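Sport > Football > Equipment reviews

Reading time: 2 minutes

Review: Gondal training goal

The Gondal is a folding training goal supplied by Trallell for youth and amateur clubs. Flostholm's under-14 squad used two of them throughout pre-season, and this assessment is based on the coaching staff's records.

Assembly requires two adults and took 20 minutes on first use. The net clips hold firmly, although the printed instructions omit the rear bar entirely.

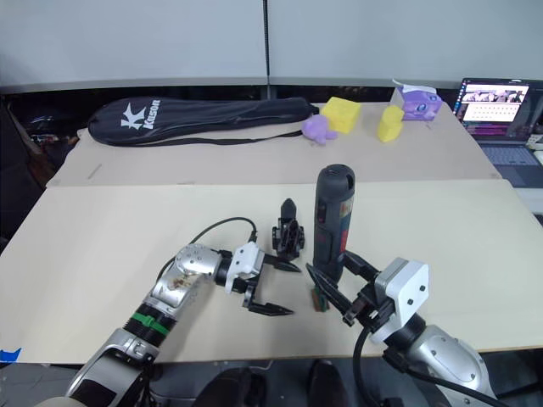
A black racket bag and soft toys on the farther table.

Stability is satisfactory on grass. On artificial turf the goal moved when struck by a firm shot, and the club considers the supplied ground weights inadequate for that surface. At £136 per goal, a heavier set should be included.

The Gondal is recommended for grass pitches only. Rating: 4 out of 5.

Comments

Pylyp Sydorenko: We have the same goals at Givholm. The clips went brittle after one winter.

Hidayah Setiawan: Does the price include the carry bag?

Afonso Sequeira: Ours came with one, but the zip is poor.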